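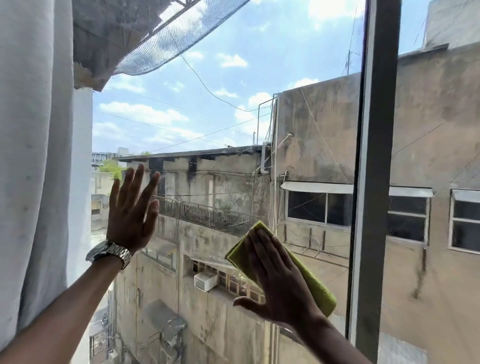 Doolan glass cloths, the 7 pack. Had them since August so figured I'd finally write something.

Short version: good cloths, annoying packaging, buy them if you have big windows. Long version below, typing this on my lunch so forgive the mess.

Background. Apartment faces the road. Buses, dust, pollen, the works. Was using paper towels and the blue spray for years. Streaks every time, plus lint stuck in the corners. My brother-in-law Kane swears by newspaper. Tried it. Black fingers, black smudges on the window trim. Never again Kane.

So. The cloths. Thinner than I expected, tight weave, not the fluffy kind you get for cars. The fluffy ones are useless on glass imo, they just push water around. These grab. You feel a bit of drag when the pane is getting dry, then it lets go and you're done. Two cloths per session for me, one damp, one dry. Fold in quarters, flip to a clean side when it starts smearing. Plain water does most of it. For kitchen grease I put a drop of dish soap in the bucket. One drop. I did a big squirt the first time and spent the whole evening chasing suds. 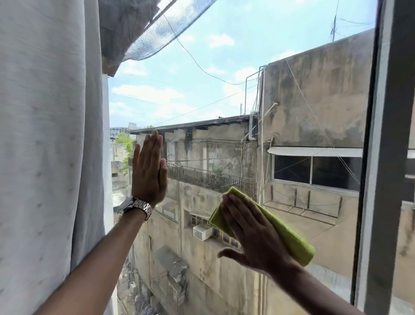

Do they leave lint? Only on the first use, a few bits of fuzz along the hem, and none once they'd been through the washer.

Compared with the Grarnier ones, which I also own: Grarnier is thicker and softer, nicer to hold, but it holds so much water that the last pass always leaves beads. Fine for the shower door. Bathroom mirror too. For windows Doolan wins easy. Also had a Flernholm squeegee for a while, great on a bare pane, hopeless near the edges, and it dripped on the sill every single time. Gave it to my sister.

Washing. Read the label!! No fabric softener. I forgot once and that cloth went slick, wouldn't pick up anything. Ran it through hot with no detergent twice and it came back mostly. Air dry, they're done in an hour or two over a chair. Package claims 500 washes. No idea, I'm nowhere near that. The edges are holding up ok, one has a loose thread I keep meaning to snip.

Stuff I don't like:

The box. Cardboard sleeve inside a plastic sleeve inside another box. For rags.

No loop to hang them by. Sincombe puts a loop on theirs and it's so handy, why doesnt everyone.

The listing says "100% streak free." Come on. In direct sun you'll get streaks with anything, water dries before you get to it. Do it early morning or when it's overcast. I do mine at 8 with coffee and it's a different job.

Also the listing has 1,312 reviews and half of them are for a mop, so dont trust the star average.

Outside of the panes, where the real dirt is, I'd rinse first with a sponge or an old T-shirt. Grit stuck in a microfiber will scratch if you lean on it. Didn't scratch mine but I heard that gritty sound and stopped fast.

Four stars. Would be five with a hanging loop and less plastic. Ordering another pack for my mom, she's still on the paper towels.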